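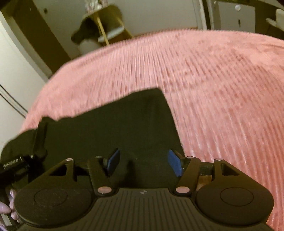 Textile Reuse at Kodau: Midyear Report to the Kulkarni Fund

Submitted by Danai Drakos, project lead
Period covered: August through 16th February

We're halfway through the grant and I'm so pleased with where the swap library has landed. People in Kodau can now bring in clothes and bedding they no longer want, have them mended if needed, and take home something else at no charge. We opened the doors in August with two borrowed rails and a card table. Since then 1,584 items have gone out to new homes, and the rails are fuller than ever!

What people are taking

Children's coats went first, as we expected. The surprise has been blankets and other soft bedding. Anything plush goes the same afternoon it comes in, and we now put a sign in the window when a new batch arrives. Plain black cloth is popular too, mostly with the sewing group, who use it for linings and patches. Formal wear hardly moves. We have stopped taking suits until the spring.

Mending evenings

We have run 21 mending evenings so far, two more than planned. Most people come with a split seam or a dead zipper and stay to help the next person along – a few have started bringing their own machines from home. Hand darning is the session everyone asks us to repeat, and we'll run it again next month with thicker yarn for socks and blankets.

Money

The $400 set aside for thread, needles and zippers is nearly gone, and it has been well used. We spent $200 on a second-hand overlocker from Wurkel. It needed a new belt and some cleaning, but it handles stretchy fabric beautifully. Rent and insurance are on budget.

What has been harder

Storage is tight. The back shelves were built for books and sag under wet-weather donations, and sorting takes longer than we allowed for. Vekumeck has offered us a dry basement room on Fridays, and we are waiting to hear about the key.

Next six months

We'd like to start a school uniform rail before summer, with name labels removed and hems let down ahead of time. Two schools have already said yes. We would also like to move $150 from printing to supplies, if you agree. Please let me know by the end of the month so I can order thread.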